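Drimby cord and lace bench, notebook
July, Tuesday, started 9:40

Coffee first, then the dye room. I came in meaning to finish the write-up on the flat braid and instead spent the first hour hunting for the end of the Narkanetti cotton, which had slipped down inside its cone and wound itself into a nest. If you take that cone off the shelf, please tape the end to the outside when you put it back! I have done it now with the green tape.

So, the flat braid. This is the one we want for the apron ties and the drawstring pouches, and the trouble since spring has been that the ties curl along their length after a wash. Uthai Panyasiri thought the tension was too high on the take-up, and I thought it was the yarn, and we have been cheerfully disagreeing over it for weeks. I made up two lengths on the small braider, one at the old setting and one with the take-up eased back a notch and a half, both in the undyed Phuthong yarn so that color would not confuse things. Cut both to 35 inches, pinned the ends, washed them together at 30 C with a spoon of the plain soap, and laid them on the rack without pulling them straight. (I know I always want to pull them straight. I kept my hands in my pockets.)

11:15. Old setting: curled, as usual, worst in the last hand's width near the cut end. Eased setting: lies nearly flat, with a slight wave that goes away under a warm iron. Point to Uthai, and I told him so over the partition and he was very gracious about it. The eased braid is a touch wider and feels softer, and I like it better for the aprons, though for the pouches it may slide too easily through the channel and come undone in somebody's bag.

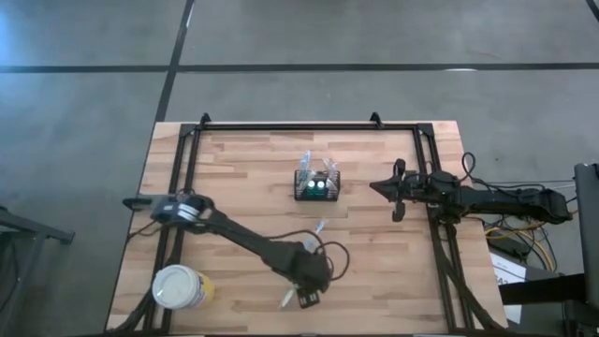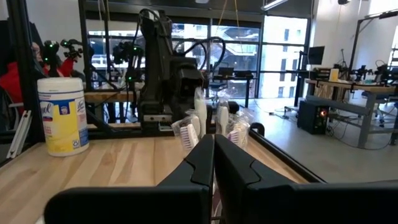
Bench notebook, issue 6, p. 428

After lunch I went on to the tips. The heat-shrink ends look neat but they are stiff, and on a soft cotton tie they feel like something off a raincoat. I tried dipping in the Tustero wax instead, melted slowly in the little double pan, and then a knot with a whipped thread end, the way my aunt finished curtain cords. The wax looks lovely for the first few minutes and then flakes when you roll it between your fingers, so I would not send it out on anything that gets washed. The whipped end held through a good deal of tugging and I am rather pleased with it, but it is slow work and my thumbs are complaining.

Indigo sample: the second dip came out streaky near the fold again. I think I am crowding the pot. Next time fewer hanks and more stirring, and wet them out properly beforehand, with a long soak and not the quick rinse I gave them today while talking to the delivery man.

3:50. For whoever is on the braider next: I left it at the eased setting, with a pencil mark on the dial. Please don't move it back until the madder-red lengths are run, because I want to see whether dyed yarn behaves the same way. The washed pair is hanging on the hook by the window with paper tags, old setting on the left.

Still to do: order more whipping thread in the natural shade, ask Uthai about the wider pouch channel, iron the eased length and wash it again.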